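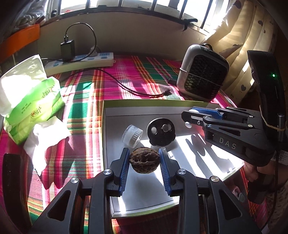

Photo: Hashini Roy / Hjaltested

The Walnut Build

By Unnur Fogh

Build 441 went onto the server just before breakfast, and Hashini read the change notes out loud with her toast in her other hand.

"Slip check moved inside the fast loop," she said. "Bjarke, you did it! You really did it!"

Bjarke Egilsson had been up most of the night with the Clodorer planner and was lying on the floor with his laptop on his chest. He lifted one thumb. The old planner picked a grasp once, at the beginning, and then stuck with it like a mule. The new one kept asking. Where are the fingers now, where is the nut now, is the width still what I think it is? It threw out a plan and made another one before the first had gone cold.

"What do we feed it?" he asked.

"Walnuts," said Hashini. She had been waiting all spring to say it. Cubes were easy, and bottle caps were nearly as easy once you had the rim, but a walnut has a different face every time you turn it, and the depth map goes to pieces in the wrinkles. She loved them for that.

So they worked through the morning with the sun pouring in past the window bars and the heart curtain pushed to one side. Hashini held the nut between the blue pads over the white tray, moved it, set it down, picked it up again. Each demo went through the Cosum tool, which lined up the finger width with the video and threw a red flag if the two drifted apart. By lunch she had 19 clean ones and 3 flagged, and the flagged ones made her happiest of all.

"Look at this," she said, dragging the plot across. "The tracker thinks the gripper jumped. It didn't jump -- it lost the tray rim in the glare and grabbed onto the stripes in the sheet!"

Bjarke sat up. "So it followed the bed."

"It followed the bed! For 2 whole seconds!"

He was already typing. If the tracker could say how sure it was, the planner could slow down when the number fell and speed up when it came back. It was such a small change. He couldn't believe they had shipped so many builds without it.

They ran the replay after dark. On the screen the little drawn gripper came in over the little drawn tray, and at the bad spot it eased off, waited, found the rim again and went on down to the walnut.

Hashini whooped so loudly that somebody upstairs knocked on the floor.

"Again," said Bjarke, and reached for the bag of nuts.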